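Clanon hand-held gripper kit, bought with my own money: a review after 683 grabs

Rating: 3 out of 5

The Clanon arrives in a box that suggests you have bought a toaster. Inside are two fingers, a trigger handle, a camera bracket, a bag of screws and a manual that spends a full page on how to hold a screwdriver and one line on calibration. The line is "Calibrate the device."

I bought it for a project in our shared workshop, where I am trying to teach a secondhand arm to open and close the little doors and latches on things. You squeeze the handle, do the job yourself, and the arm is supposed to learn from the recording. It sounds like a shortcut. I have now spent most of a spring opening latches by hand so that a machine may someday save me the trouble.

Assembly. Allow an evening. The fingers bolt on easily, but the left one went on crooked twice before I noticed that the two spacers are not the same thickness. The parts list calls both of them "spacer." The Novby kit I used before this had its spacers stamped L and R, and I never gave Novby enough credit for it.

The trigger. Good, and the best reason to buy the thing. The pull is light and even, and you can close slowly on something fragile without that last-second snap. I squeezed a ripe tomato with it in front of witnesses and we all ate the tomato afterward. My forearm gave out well before the mechanism did. Anyone planning a session of 163 grabs in a row, as I did in May, should plan on opening jars some other day.

The fingers. Blocky. They are fine on cups, boxes and anything with two honest parallel sides. On loop handles they are a bit like eating peas with a pair of bricks. You can get behind a loop if you come in at an angle, but the tips are too thick to do it gracefully, and an arm copying you will copy the fumbling too. Mine did, with great fidelity. They also pick up dust and scuffs quickly on the inner faces, and I have given up wiping them between runs.

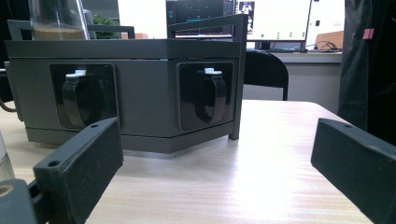
Coming in on the loop handles, fingers open. The inner face on the left has had a hard life.

I like the small holes in the fingers, which turn out to be handy for screwing on pads. I cut some from a rubber jar opener and the grip improved at once. Kozan sells ready-made pads that fit after a little filing, at a price that made me go back and look at the jar opener with new respect.

Software. It records, it saves, and it names every file "session" followed by a number that starts over whenever you restart. I lost an afternoon of work to this and then wrote a script, as I assume every other owner has. Playback is smooth. The export button is in the Help menu.

Durability. Clanon says to check the screws every 1,000 grabs. I would check them a lot sooner, as one of mine was wandering by the second week. A drop of threadlocker fixed it. The handle has been dropped on concrete once and has a chip, but still works the same.

Compared with the Vesari, which a few people at the workshop swear by: the Vesari has slimmer fingers and is much nicer on handles and straps. It is also heavier, and its trigger feels like a stapler. If your project is mostly doors and latches, get the Vesari. For mixed household stuff I would still pick the Clanon - and set aside some money for pads.

Pros: lovely trigger, light, takes homemade pads
Cons: fat fingertips, mystery spacers, file naming
Would I buy it again: yes, on sale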